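Wed 29 March

Slide template work, continued. Second day on the "Relay Race" set for Drorunix.

Started by rereading the request from Simanjuntak, who handles the sales side over there. They want eight slides: cover, agenda, team, timeline, budget, risks, next steps, thank you. The theme is a relay race and every slide has to "carry the baton." I still don't see what a baton has to do with a budget. The chess set in February had the same trouble. Bimla spent most of a week drawing knights and bishops, and the client deleted all of them and kept the blue background.

Anyway. Master slide first. Set the title placeholder in the upper left, two lines max, and locked the baseline so it doesn't drift when somebody pastes in a long heading. Body placeholder is one column with a 2-column variant. I left out the 3-column variant from the old Dristow set. With real sentences in it the text shrinks to a size you can't read past the first row of chairs.

Autofit is off everywhere. It will generate complaints. I would take the complaints over the 9-point bullets we got last time.
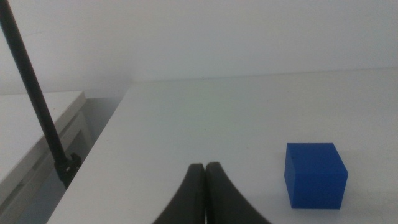
White table and wall.

Timeline slide. Wahyudi's version has the track as a curved shape with four lanes and the milestones as runners. Looks good with his dummy text ("Phase One," "Phase Two"). I put in real text from an old Lundbridge project plan and it fell apart right away. Labels overlap on the inside of the bend, and if you add a fifth milestone you have to move every other one by hand. Tried connecting them with distribute-horizontally, but that ignores the curve, of course.

Straight version: one line, markers on a table underneath so that adding a column adds a milestone. Ugly but it survives editing. Wahyudi says it has lost the metaphor. I think the metaphor was never going to make it through a regional sales meeting, but I agreed to ship both and see which one gets used. My guess is the straight one. I'll write down here if I'm wrong.

Color check. Theme orange on white fails contrast for body text, passes for large headings only. Darkened it two steps, passes for both, looks a bit like rust. Bimla Rawat is not happy with rust. She asked whether anyone will check. Projectors wash out orange badly, so somebody in the back row will check whether they mean to or not. Leaving it dark for now, open to a better idea.

File size: was far too big when I opened it this morning. Cause was the stadium photo on the cover, pasted in at full resolution and then cropped with the hidden parts kept. Deleted cropped areas, saved again, fine. Please do this before handing files over. I have asked before.

Icons. The library folder claims 200 sports icons. A lot of them are the same whistle in different colors. Pulled the stopwatch, the lane marker, the flag and the baton, converted them all to native shapes so they pick up theme colors. The stopwatch came in with its hands as separate ungrouped lines. Regrouped it. Test: changed the theme to grayscale and back, everything followed except the flag, which has its red baked in somewhere. Not fixed.

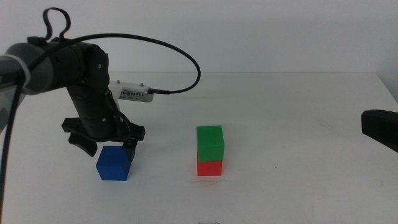
Gripper over the blue cube.

Animations. Wahyudi has the baton sliding from slide to slide with a morph transition. Works on my machine. On the older version of the software it falls back to a plain fade and the baton jumps. We don't know which version Drorunix has. Asked Simanjuntak, no answer so far. I'd cut it. A presenter who needs to go back one slide gets the baton running the wrong way, which in a relay is a bit unfortunate.

Notes page: added a short instruction on each slide saying what goes where. In my experience people present with these still in. Kept them polite.

Also tried the deck on Bimla with no explanation, just told her to make a budget slide. She ignored the podium chart, inserted a default bar chart and typed over the title. Took her hardly any time. Sample of one, and she knows our files, so I wouldn't lean on it much, but the podium chart only has three bars and most budgets have more lines than that. Should probably be a plain bar chart with the theme colors applied.

To do:
Find the red in the flag
Replace podium chart
Ask Simanjuntak again about software version
Straight timeline: test with 8 milestones
Wahyudi to redo the cover crop from the original photo
Decide on rust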